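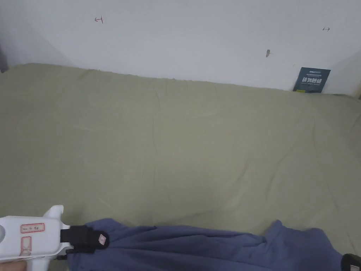
A fitted sheet on a bed, with a blue fabric item on top.

Fitted sheet

A fitted sheet is the bottom sheet of a bed, the one with elastic sewn into the edge so it grips the mattress. I've been keeping these household entries going for a while and this is the one I get the most mail about, mostly from people who are mad at their corners (I get it!).

Before elastic got cheap, people slept on a flat sheet and tucked it in tight on all sides. My grandmother did hers that way her whole life and you could have bounced a coin off it. The fitted kind comes with pockets at the four corners. Some have elastic only there, others have it all the way around, and I like the second kind much better — it stays put even if you kick in your sleep.

Pocket depth matters more than anything else on the label. Measure your mattress with the topper on, then buy a few inches deeper than that. I skipped this step with a set from Esard and had a corner popping off every night until June.

Cotton is the usual choice. Percale is crisp and cool, sateen is smoother and a bit warmer, and jersey feels like an old T-shirt. Thread count gets talked up a lot. My Nuko set says 500 and my Rizvi set says 100, and I'd say the gap in comfort is a lot smaller than the gap in those numbers. The Rizvi one has lasted nearly 3 years, too.
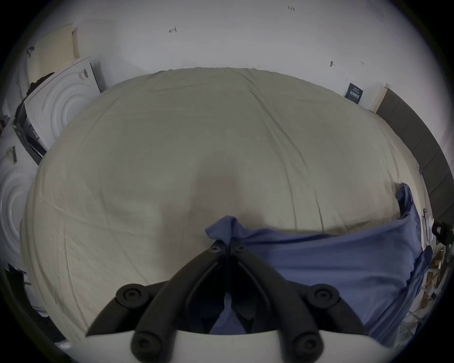 Do I need to iron a fitted sheet?
Most people skip it. Pull the sheet out of the dryer while it's still a little damp, stretch it over the mattress, and the wrinkles mostly relax by bedtime.

For storage, tuck the corners into each other, lay the whole thing down and fold it in thirds. Mine still comes out lumpy, so it goes at the bottom of the stack — under the pillowcases.

See also: Flat sheet, Mattress pad, Pillowcase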